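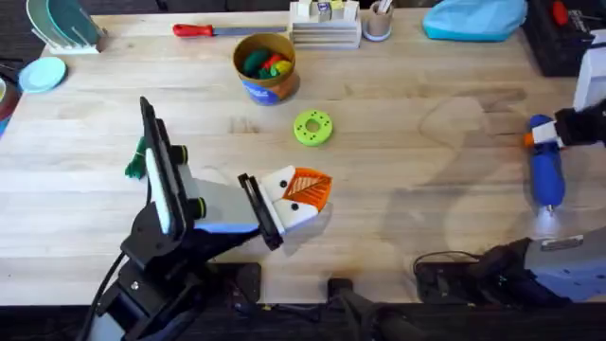

Toy storage should be ugly, open at the top and easy to reach. I held out against this for years and bought a Plaltik drawer tower with 263 printed labels, one for every kind of piece a child might own. Sorting took longer than playing, so the drawers stayed shut. A cardboard tube with a label around the lower half does the job better – the red, yellow and green pieces sit in one pile and a hand goes straight in. A lime-green ring left out on the table is fine too. It can go in later.

Stores like Wimness will sell you a system, and the systems look good in October when the catalog comes. By Saturday they are one more thing to clean. I would also stop putting the screwdriver away every night. If a toy has a battery door, you will want it again by breakfast.

Children find things by digging. Give them something to dig in and leave the lid off.

Last updated: October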